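Ukusitz opens repair room for household goods

May 31, 2024 – Ukusitz has opened its new repair room at Kerr, where residents can bring small household things that need fixing. The room has 36 places and is open 2 evenings in the week.

The work started in March with a grant of 2,000 dollars from Pivent. Until now, 73 residents have registered.

"People keep many good things at home which need only a small repair," said Rokeya Sultana, coordinator of the room.

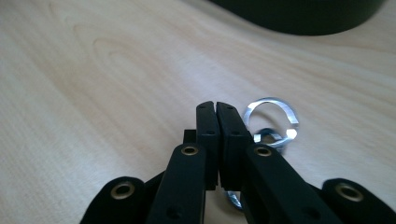 Registration is free of charge – only spare parts must be paid by the visitor. Places can be reserved at the Ukusitz front desk.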